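Updates > Members > May

Swap shelf moves to the side room at Dirnness Hall

The swap shelf has outgrown the front hall, so from the start of May it moves to the side room, next to the kitchen. Opening time stays the same, 7 in the evening, and so do the rules. Bring what you no longer use, take what you need, and leave the shelf tidy.

Padmavathi Rajan went through the ledger for the past year and counted 1160 items in and out. Books were the largest group by far, followed by children's clothes and kitchen things. Small electrical items came last – most people seem unsure whether we take them. We do, as long as the plug is sound and the cord has no splits.

A few points on packing. Put cords and cables in a clear bag so people can see what they are getting. Fabric items should be washed and have no loose seams. Please don't leave anything larger than a moving box. The side room holds 24 boxes and the fire door has to stay clear.

We also need two more shelf units. Mrs. Mudaliar has offered one, and a second would cost us 200 dollars new. If you have one in the garage, call the office first.
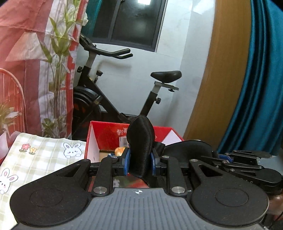
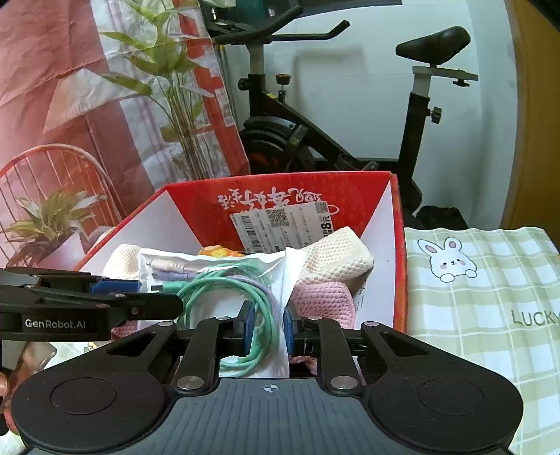

Second photo: bagged cables and a red-and-white box with an 8元 label.

Recent items
Parking on Buter Street during roadwork
Greko choir looking for altos
Kitchen key: new sign-out sheet

Get this newsletter by email. You can unsubscribe at any time.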